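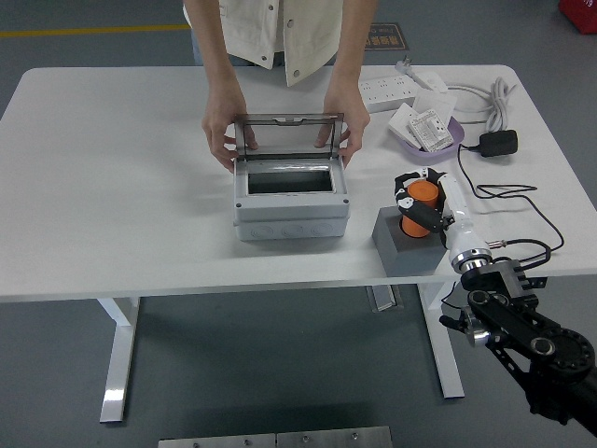
Spend it all on the arm and put the electronics in a shoebox, Dong-hyun Sun commented under my last budget post, and I would like him to know that I priced the shoebox.

Review: Skatia hinged enclosure, gray, smoked lid
Bought for: the bench cell at Drirdale
Posted 8 September 2020

When you plan a robot cell you make a spreadsheet, and the spreadsheet has the arm at the top in a large, serious number. Then comes the gripper, also serious. Somewhere near the bottom is a line called "misc." Mine said $50. I was younger then.

The Skatia box comes out of misc. It's a plastic electrical enclosure with a hinged lid you can sort of see through, the way you can sort of see through sunglasses indoors. There's a small latch tab on the lid and a row of three round knockouts on the front for cable entry. It ate most of the fifty dollars and I've grown fond of it.

The good: the lid opens up and back, which leaves the whole inside clear to work in. Stand it up and you can get both hands in with a screwdriver and still have somewhere to put your elbows. The Vũ box I tried first had a lid that came off completely on six screws, and I now own a Vũ box with four screws. The Skatia hinge is plain and has no play that I can find. The knockouts take a firm push and come away without ragged edges.

The less good: three openings on the front sounds generous until you list what wants to come in. Power, the gripper lead, the emergency stop, and whatever you forgot. I drilled two more in the back and felt no shame. Cable glands are not included. Neither is a mounting plate, and the instruction sheet refers to one with great confidence. Budget for both, and order them with the box, or you'll pay shipping twice to receive a bag of nuts.

The tint is a matter of taste. You can tell that a status light is on, but green and yellow look like cousins. If you read your diagnostics through the lid, get the clear version.

I also looked at the Zernov steel cabinet. It's a lovely object. It costs more than my table and would probably survive the table, the arm and me. If your cell lives next to a grinder, buy that one. Mine lives on a white tabletop, where the worst hazard is cable: power strip, adapter, cord in coils, all of it billed to misc.

What I'd change in the spreadsheet: give the enclosure its own line, with glands and plate under it, and give power its own line too. Then leave misc. at whatever makes your boss comfortable and expect to be back in November asking for more.

Rating for the box: buy it. I've ordered another for the spare controller. The shoebox, Dong-hyun, had no knockouts at all.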